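Digby Sheehan
Thread on preparing for a memorial walk with a group of 12. We did the Alvarado route in August, with two teenagers along. Logistics first, then reading, then the ceremony. 1/

Registration for the walk closes well before the travel booking does. Do the registration first. Our group booked the coach through Zellton and then found that the start slot we wanted was full. We walked in the second slot, 7:40 a.m. 2/

The route runs from the old rail siding at Otora to the memorial field outside Alvarado. Surface is gravel for the first half, paved after the bridge. There is no shade between the bridge and the field. Wheelchair users can join at the bridge, but the request goes in with the registration form, and staff will not add it on the day. 3/

Reading. We gave each person one testimony from the regional archive, between four and nine pages. Everyone read the same introduction and then their own testimony. At the halfway stop each person spoke for two minutes on the one they had read. 4/

The two-minute limit held for most of us. My nephew went to five and I did not stop him. 5/

The names list. The archive has more than 200 names for the Otora transport. The printed booklet has fewer, because it leaves out people whose first names were never recorded. Our rabbi asked that we read from the archive list and say "a child of" or "the wife of" where that was all we had. That added time to the ceremony. Plan for it. 6/

Spelling is a problem. The same family appears under three spellings in the town register, the transport list and the postwar claims. We used the spelling on the transport list and noted the others in pencil. If you have a descendant in the group, use theirs. 7/

Kaddish needs a minyan. We had twelve adults and teens, and counting by our own custom that was enough. Another group at the field counted differently and was short, so we stood with them and said it a second time. Ask ahead which groups share your slot. 8/

Lodging. We used the Odoso guesthouse, walking distance from the siding. The kitchen is not kosher. They gave us a shelf in the second refrigerator and let us bring our own burners. Breakfast was cold food we had packed the night before. 9/

The evening discussion mattered more to the teenagers than the walk did. Leave it unscheduled after dinner. Ours started at nine and the adults mostly listened. 10/

I have the reading packet as a file, with page numbers for each testimony and the three-spelling table. Reply if you want it. I'll send the updated one once I've fixed the entries for the last two families. 11/11
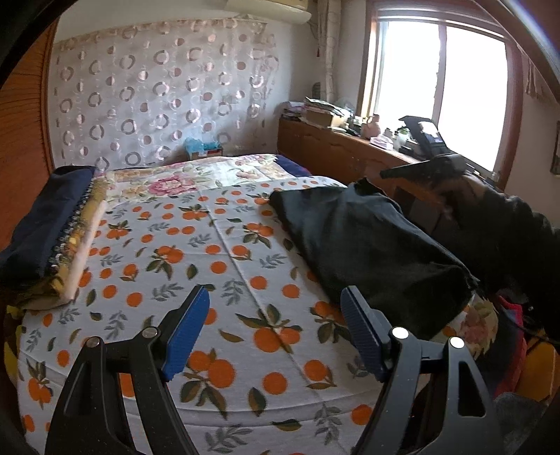 One addition to post 6. Whoever reads the names should practice them aloud beforehand, with the stress marks written in. We had one reader for the first half of the list and another for the second, and the changeover was marked in the margin.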